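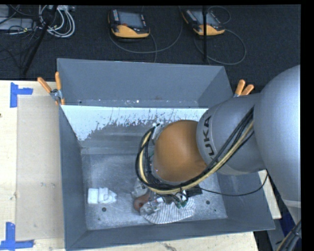
Project report: Collecting grasp examples for bin picking
Carcombe cell, Plukero project
March 3, 2022

1. Goal

The Plukero project needs a set of recorded grasp attempts to train a model that picks a grasp point from a camera view. Our group was responsible for the recordings. The target was 3,000 attempts on mixed household items, each with a view of the bin before the pick, the grasp pose and a result label. Another group is training the model, so this report says little about it.

2. Setup

The arm works over an open metal bin on a wooden table. The bin is held at the rim with spring clamps. In our first trials it crept a few millimeters every time the tool touched a wall, and after an hour the saved bin position was wrong. Blue tape on the wood marks positions beside the bin so we can check by eye at the start of a session.

The cables and the hose run along the outside of the arm. We limited the wrist rotation in software so that the bundle would not wind up. This costs us some approach angles near the right wall, and the data has fewer grasps there as a result.

The camera does not move. It sees the arm during a pick, and the arm covers a good part of the bin, so only the views taken with the arm parked are used as model input. The views during the pick are kept for checking labels.

3. Procedure

Each round starts with a few items dropped in by hand. We used fabric pieces, clear crinkly packaging and small solid objects, in no fixed order. The script, called Lobo, proposes a grasp point. For the first 500 attempts a person chose the point instead, by clicking on the screen. After that Lobo sampled points at random from anything that stood out from the bin floor.

A round ends when the bin is empty or when five attempts in a row have failed. The operator then refills it and confirms on the screen.

4. Results so far

We have 810 attempts with complete records. Another 123 were thrown out, mostly because the parked view was saved before the arm had fully cleared the bin. We fixed this with a short wait.

Labels were the slowest part. The tool reports whether it is holding something, but thin fabric often reads as nothing. We ended up going through the fabric attempts by hand in Zedov, our labeling page. Clear packaging was hard for a different reason - reflections from the metal walls made the sampler pick points on the wall.

5. Problems

The holes in the bin floor were proposed as objects quite often. A mask now removes them, but it has to be redrawn whenever the bin is moved.

Crumpled fabric changes shape after every touch, so two attempts on the same piece are treated as separate examples. Solid objects that end up in a corner tend to stay there, and we reset those by hand and note it in the log.

6. Next steps

We will continue through March with two sessions a week. The random sampler should be replaced with an early version of the model, mixed with random points so that the data does not narrow too quickly. We also want to log every refill with its own number. At the moment the rounds have to be separated by time stamp.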